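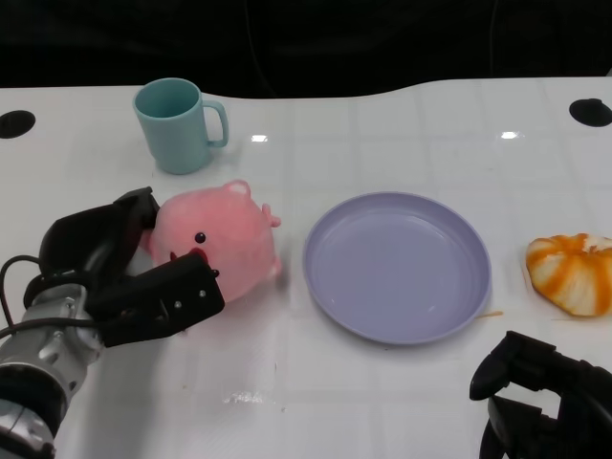
Arancibia has opened bookings for Volorent, its rental service for two-armed tabletop robots, after a long spring and summer of lending the machines out to a handful of patient early customers. The idea is a simple one: a small firm, a college or a workshop that would like to find out whether a pair of robot arms can do anything useful for it can hire a complete station by the month, and send it back again if the answer is no. Much of the practice is done with the sort of thing you might find in a playroom or a kitchen cupboard, and a soft pink pig, held on its side between the two fingers of the left gripper with a lavender plate next to it, is a fair example of the everyday objects the arms are asked to handle. Soft toys are harder than they look, the company says, as they give a little when they are squeezed and seldom sit the same way twice.

The service is being run from Odby, where Arancibia took over a former joinery last year and has been slowly filling it with benches, spare cables and a very large number of packing crates. The first 20 stations are ready to go out in October, and roughly 13 of them have been spoken for already, mostly by customers who took part in the trial and asked to carry on.

Each station comes with both arms, a pair of grippers, the control computer and a set of teaching handles, which let a person guide the arms through a job by hand while the movements are recorded. There is also a starter box of household items for practising on, though customers are warmly encouraged to bring along their own things as soon as they feel ready. The software was written with Tridov, a smaller company that has worked alongside Arancibia since the earliest version of the station, and it keeps every recorded attempt so that a customer can go back over the clumsy ones as well as the good.

"People are often a bit shy with it on the first morning, and by the afternoon they are arguing over whose turn it is," said Oluf Kárason, who looks after the rental side at Arancibia and has driven a good many of the trial stations to their new homes himself. "We ask them to begin with something soft and something flat, a toy and a plate if you like, and to do the same small job again and again until it gets dull. Then we move the plate, and it stops being dull rather quickly."

Hire costs 574 euros a week on a monthly booking, with delivery, setting up and a day of teaching included in the price. Customers who would like a second day can have one at any point in the first three months, and Kárason recommends saving it for later on, when the questions tend to be better. Repairs to the arms are covered, and so are worn gripper fingers, which can be swapped at the bench with a small screwdriver.

The trial was not without its grumbles, and the company has been quite open about them. Several customers found the early handbook heavy going, and it has been rewritten from start to finish with shorter chapters and a good many more drawings. Others asked for a quicker way to pause the arms during a lesson, so a foot pedal is now supplied with every station — a small addition, but one that Kárason says has drawn more thank-you notes than anything else in the crate.

A station needs a sturdy table, an ordinary wall socket and enough space for a person to stand comfortably on the near side. It isn't meant for heavy lifting, nor for work with food or hot liquids, and Arancibia would rather hear about a job before the booking is made than after the crate has arrived. Colleges can share one booking between two departments at no extra charge, provided the station stays in the same building.

Arancibia hopes to have 100 stations out on hire by the end of next year. Visitors who would like to try one first can do so at the Odby workshop, where two are kept set up for the purpose, and the firm asks only that people ring ahead so that there is somebody free to show them round and put the kettle on.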